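Tulen Ethics Reading Group
Minutes, 2024-01-04

Present: G. Vanags (chair), A. Venckus, I. Zariņš, O. Mägi (minutes)
Apologies: R. Urbonaitė

1. The November minutes were agreed with one correction: in item 4, "duty" should read "permission".

2. Promising and release. AV presented section two of her draft. She holds that a promisee can release the promisor only by a communicated act. IZ objected that silence may suffice where both parties know the convention. AV will add a paragraph on tacit release.

3. Third parties. GV asked whether a beneficiary who is not the promisee can be wronged by release. Views differed. Held over.

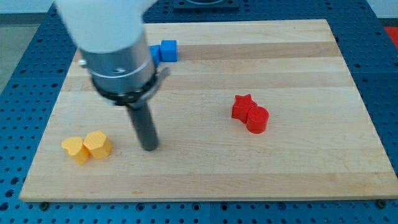
4. Reader. The text stands at 162 pages against a limit of 100. OM to propose cuts, starting with the two chapters on oaths.

5. Next paper: RU, on conditional promises.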